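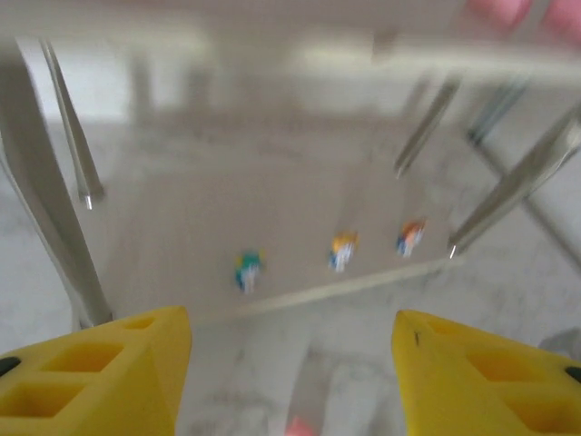

Probability in Everyday Life
Unit 4 handout: Return to player, wagering and what a bonus is worth

Bring a calculator. The spreadsheet for the exercises is in the unit folder. Ellholm and Russo are the two casino sites we use throughout the unit, and Iravus is the slot game from last week. The Kustitz reader, chapter on expected value, covers the same ground with more algebra and is worth reading before the tutorial.

4.1 Recap: return to player

Every slot game has a long-run return, usually written as RTP (return to player). An RTP of 96 per cent means that over a very large number of spins the game pays back 96 cents for each dollar staked. The remaining four cents is the house edge.

Two points from last week that came up again in the homework:

The RTP applies to money staked, and most players think in terms of money deposited. Someone who deposits $20 and plays $1 spins will usually stake far more than $20 in total, as small wins get played again. If they stake $200 altogether, the expected loss is 4 per cent of $200, or $8. That is 40 per cent of the deposit, even though the edge on each spin never changed.

The RTP is an average. It tells you very little about an evening's play. For that you need the spread of results, usually called variance or volatility.

4.2 Worked example: one log of Iravus

The play log in the spreadsheet has 476 spins at $1 each. Total staked is $476. Total returned is $398.

Observed return = 398 / 476 = 0.836, or 83.6 per cent.
Net loss = 476 − 398 = $78.

The stated RTP is 96 per cent, so the expected loss was 0.04 × 476 = $19.04. The player lost $58.96 more than expected. Several people wrote that this shows the game is dishonest. It doesn't, and the working is as follows.

Take the standard deviation of a single $1 spin as $6. (This is the figure given in the spreadsheet. It is high because most spins return nothing and a few return a lot.) For independent spins, the standard deviation of the total is the single-spin value times the square root of the number of spins:

6 × √476 = 6 × 21.8 = $130.90

The shortfall of $58.96 is less than half of one standard deviation. Results this poor or worse are common on a fair game with these settings. Results better than expected by the same margin are also common, although the two sides are not mirror images. Slot results are skewed, with many modest losses balanced by a small number of large wins, so don't use the normal table for an exact probability here.

A log this short can't confirm the stated RTP either. To estimate the return within one percentage point, taking one standard deviation as the margin, you would need 360,000 spins. Check this yourself: set 6 / √n equal to 0.01 and solve for n.

4.3 Wagering requirements

A deposit bonus is credit added to a player's account. It almost always carries a wagering requirement (also called rollover or playthrough), which is the amount that must be staked before the bonus and any winnings from it can be withdrawn.

The requirement is given as a multiple. You have to find out what is being multiplied. There are two common versions:

(a) Multiple of the bonus only.
(b) Multiple of the deposit plus the bonus.

Suppose a player deposits $30 and gets a 100 per cent match, so the bonus is also $30. The multiple is 30.

Under (a), as at Ellholm: 30 × $30 = $900 to be staked.
Under (b), as at Russo: 30 × ($30 + $30) = $1,800 to be staked.

Both sites print "30x wagering" on the front page. The base is only given in the terms.

4.4 Expected value of the bonus

First approximation:

Value = bonus − (amount to be staked × house edge)

On a game with a 4 per cent edge:

Ellholm: 30 − (900 × 0.04) = 30 − 36 = −$6
Russo: 30 − (1,800 × 0.04) = 30 − 72 = −$42

On this measure a player who takes either bonus and completes the wagering expects to be worse off than one who never deposited. The Russo figure looks odd at first, as the expected loss of $72 is more than the $60 in the account. A player can't lose more than the balance. What the number tells us is that many players will run out before they finish.

This is the weak part of the approximation. It assumes the whole requirement gets staked. In practice some players go broke early and stake less, so the true average loss is smaller than the formula gives. The correction is bigger for volatile games and larger bets. We will estimate it by simulation in the computer lab. For the written exercises use the formula as it stands, and add a line saying which way the error goes.

Breakeven edge. Set the value to zero:

House edge = bonus / amount to be staked

Ellholm: 30 / 900 = 3.33 per cent
Russo: 30 / 1,800 = 1.67 per cent

If the game's edge is above the breakeven figure, the bonus has a negative value by this formula.

4.5 Game weighting

Table games have a lower edge than slots, so it seems sensible to clear the requirement on blackjack. Sites deal with this by weighting. A weighting of 10 per cent means that each dollar staked on blackjack counts as ten cents toward the total.

Ellholm counts slots at 100 per cent and blackjack at 10 per cent. The $900 requirement then becomes $9,000 of blackjack stakes. With a house edge of 0.5 per cent and careful play:

Expected loss = 9,000 × 0.005 = $45

On slots it was $36. The lower-edge game costs more once the weighting is applied. A quick way to compare games is to divide the edge by the weighting. Slots: 0.04 / 1 = 0.04. Blackjack: 0.005 / 0.1 = 0.05. The smaller number is the cheaper way to clear.

Some games are weighted at zero, and some void the bonus if played at all. Those are separate rules and should be read separately.

4.6 Other terms that change the answer

Time limit. Ellholm allows 7 days. Staking $900 in that time means $128.57 per day. At $1 a spin and ten spins a minute, that is close to 13 minutes a day. Time limits matter more when the weighting is low: the blackjack route needs $1,285.71 in stakes per day.

Maximum bet. Most sites cap the stake while a bonus is active. Going over the cap, even once, can cancel the winnings. The cap also holds down the variance, which makes it harder to finish well ahead.

Maximum cashout. If winnings from the bonus are capped, the top end of the distribution is cut off. The RTP includes the rare large wins. Remove those and the effective return is lower than the one printed in the game's help screen. This is a point people lose marks on every year.

Sticky bonuses. With a sticky bonus, the bonus itself can never be withdrawn, only what is won with it. The formula in 4.4 then overstates the value. For players who complete the wagering, the bonus amount comes off the final balance.

Currency. Where the account is held in a cryptocurrency, the dollar value of the balance can move during the wagering period. We treat this as a separate risk and leave it out of the exercises. If the site converts to dollars on deposit, the question only comes up again at withdrawal.

4.7 Exercises

1. A site offers a 50 per cent match on a $60 deposit with 30x wagering on the bonus only. Find the amount to be staked and the expected value at a 5 per cent edge.

2. Repeat question 1 with the multiple applied to deposit plus bonus.

3. For each of your answers, find the breakeven house edge.

4. A game has an edge of 1.2 per cent and is weighted at 20 per cent. Is it cheaper to clear a bonus on this game or on a slot with 96 per cent RTP weighted at 100 per cent? Show the division.

5. Using the Iravus log, work out the observed return for the first half and second half of the spins. Comment on the difference in two or three sentences. Don't use the words "hot" or "due".

6. Explain in plain words why a cap on cashouts matters more for a volatile game — assume the RTP is the same.

Written answers go in the box outside the tutorial room or in the online folder by Sunday. Show working for every question, including the ones where you only use the calculator once.

Related handouts
Unit 2: Independent events and the gambler's fallacy
Unit 3: Expected value and house edge
Unit 3 supplement: Reading a slot game's help screen
Unit 5: Simulating a balance until it runs out
Unit 6: Progressive jackpots and changing odds
Formula sheet, Units 1 to 6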